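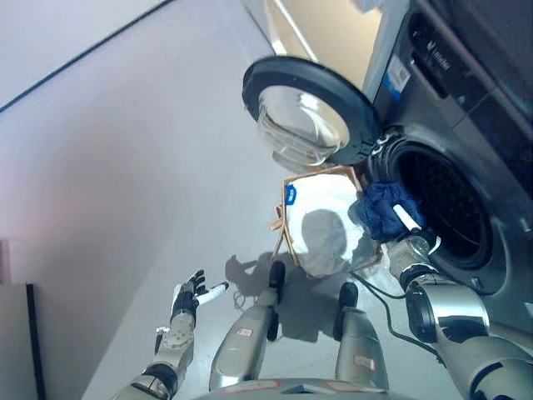

Slide 4: right hand on a dark blue cloth at the lip of the drum, head camera view.

OK, this is my favorite part of the talk, so slow down and let people look at it for a bit!

We put two hands through the same laundry job. First the Zornska two-finger gripper, then the five-finger hand from Alance. Same arm, same controller, same load, 37 tries each.

Say the numbers out loud: the gripper dropped the cloth 17 times, the hand 12. I expected a bigger gap (so did everyone in Drivcombe, where we ran the first round back in February). What I love is where the drops came from. The gripper lost things deep in the drum, the hand lost them right at the gasket, when a fingertip caught on the rubber.

Point at the white fingertip poking over the cloth. Soft tips grip thin cotton really well. They also like to stick to rubber, so we slowed the last 8 centimeters of the pull, and that alone made the runs so much nicer to watch.

Mention the camera: from the head you get the door, the drum opening and both hands, but hardly anything inside the drum. It's dark in there! The wrist camera from Åberg helps, more on slide 6.

If someone asks about towels: not tested yet, wet ones are next.

Click to the drop chart.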